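Laundry Week at the Tanomville Flat

Gallery posted Friday, January 19, 2024

Hi again! I promised more pages from the great linen sort-out, so here we go. If you're new, I've been going through every cloth, towel and napkin in the place, and there were a LOT of them (51 in the hall closet, and I'm still finding strays behind the heater). Most of them came out of the Findow sale bin over the years, a few were gifts, and one tablecloth has been with me since college and will be buried with me.

My rule is simple: spread it flat, smooth it from the middle out, fold toward yourself, then fold again. Small pieces go in the shallow drawer and anything bigger goes on the Gridholm shelf, standing up like books so I can flip through them. I used to stack everything flat and the bottom ones never got used, poor things.

I do the folding on the white table, which has the most space and gets the nice light until lunch. Flowers stay on the corner while I work. I know, I know, one bump and there's water everywhere, but it makes a boring job so much nicer!

Click through for the rest. The napkins are on the next page and they took me the whole afternoon.
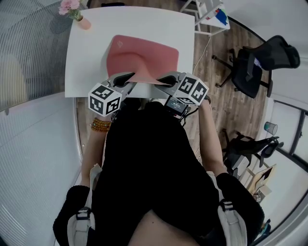 Filed under: Small cloths / Folding

The salmon-pink one, with the near edge pinched and pulled in and a crease coming up the center. There's a faint little logo near one corner too. Pink flowers in the pink vase to match, and I'm very pleased with that.

Next: Napkins
Back to all galleries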